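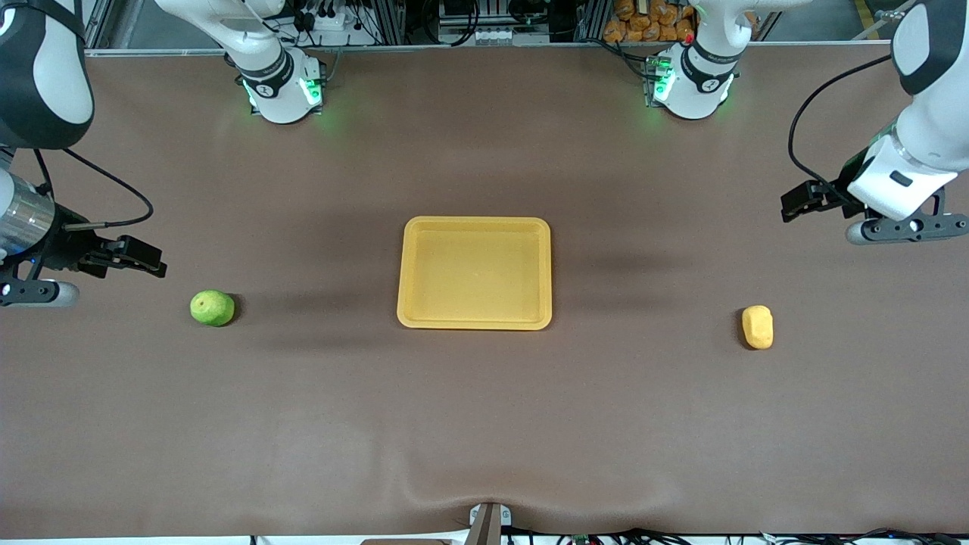
*Lime on the left, yellow tray in the middle.*

**Extra Innings at the Card Table**

So my uncle left me his cards, which everybody in the family thought was hilarious, seeing as I'd quit baseball at age ten after taking a grounder in the teeth. Three long boxes, the kind with the lid that never fits again once you've had it off. I put them in the hall closet and walked past them for a whole winter.

Then in February the furnace went and I had to move everything out of the closet so the guy could get to the shutoff, and I sat down on the floor with box one just to have something to do with my hands. You know how that goes! I was still there at suppertime with my coat on.

Most of it was what you'd expect, late eighties, the wood-look borders, middle relievers with mustaches. But the back half of the second box was all Sternano. If you never ran into Sternano, they were a regional outfit that did minor league sets, sold at the concession stand in a paper sleeve with a stick of something that was supposed to be gum. Bad photos, worse typing. My uncle had the whole Pluvomthorpe Cruzados run for the year they almost won it, in order, except for one. Number 17 was missing, and where it should have been there was a slip of paper in his handwriting that said "L. has it."

I turned over number 18 to see if there was a checklist, and there was, and number 17 was Lucero Ccori, left field.

Well, I knew that name. My uncle talked about Ccori the way other people's uncles talk about Korea. Couldn't hit a curve to save his life, but he played the left field wall in that park like he'd built it, and there was one catch (bottom of the ninth, 1547 paid, and my uncle swore to that number) where he went up with his back to the plate and came down sitting. He just sat there with his glove in his lap. The umpire had to jog all the way out to look inside it.

I'd always figured about half of that was beer.

It took me two evenings to find a phone number. I had a little speech ready, and then a man picked up and said "Yes?" and I forgot all of it and said, "Do you have my uncle's baseball card?"

There was a long quiet. A TV was going somewhere behind him.

"Which uncle," he said.

I told him.

"He gave it to me to sign," he said. "In the parking lot. I didn't have a pen and he didn't have a pen, so I told him I'd bring it tomorrow. Then they released me that night." He coughed. "I was on a bus by six in the morning with this guy's card in my shirt."

"You've still got it?"

"Sure I've got it. It's the only one I've got. They never gave us any, you had to buy them."

I asked what the picture on it was, because I'd been staring at the other twenty-three and had begun to form opinions. He went off to get it. I heard a drawer, and then another drawer, and a woman asking him what he was looking for.

"It's not even me," he said when he came back. "It's Pistimine. The second baseman. They got us mixed up at picture day and he has his cap down so far you can't tell. Look at number 9, that's me on his."

I dug out number 9 with the phone against my shoulder. There was a skinny kid squinting into the sun with his glove on his knee, and under him it said Pistimine, 2B, Bats Right.

"You bat left," I said.

"I bat left," he said. "It doesn't matter which way I bat, I hit .211."

I asked him about the catch. I had to. I said my uncle always told it with you sitting down at the end.

"I twisted my ankle," he said. "I was waiting for somebody to come get me."

"But you caught it."

"Oh, I caught it," he said, and then he wanted to know if I had something to write with, so he could give me an address, and whether I'd mind sending him number 9 for a while. He had a pen now, he said. I went to look for an envelope.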